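The Vurnance tablets at Risden Elementary were set to lock at 3:10. The record for June shows that tablet 40 stayed open until 6:52.

The teacher in room 2 found this out from the activity log, a plain list with a time stamp on each row. She had assigned a word-sorting app that week. Each student collected words from a reading passage, typed them in, and exported a picture in which the most repeated words came out largest. The export limit was 175 words. Tablet 40 had sent its first list at 2:15, and it was well within the limit.

After 3:10 the log showed one new entry per minute. Each entry was a single word. The tablet was in the charging cart by then, and the cart key was on her ring.

She opened the export. The app had placed "window" at the center in the largest type. Around it, smaller, were "cart," "key," and "stairs." None of the four appeared in the reading passage.

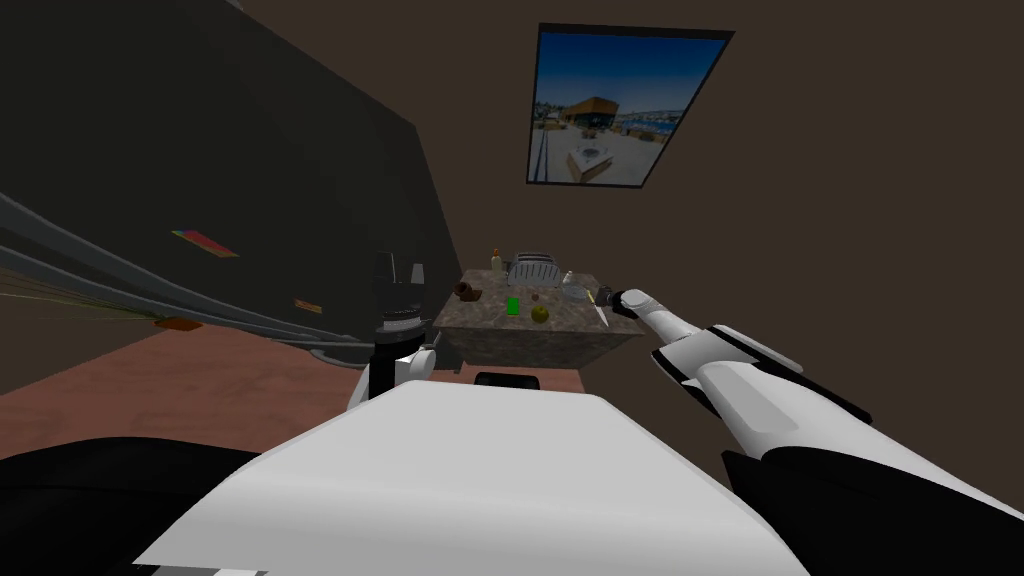 Could the words have come from another tablet on the same account?

The account allowed one device at a time, and the log listed only tablet 40.

She wrote to the district help desk and attached the file. The reply came from the office on Hirncombe Road at 4:30 the next afternoon. It advised her to clear the app's storage, restart the tablet, and confirm that the word count read zero. She did the first step, then the second. The count read 2494.

The limit was still 175. She checked it in the settings panel, under Mazurek Export, where it had always been – a gray number that teachers could not edit.

She pressed the export button. The progress bar filled at the normal rate. The picture that opened held one word, set in the default font, and it was her room number, spelled out.

She plugged the tablet back into its slot, locked the cart, and wrote the time on the sign-out sheet. It was 6:52.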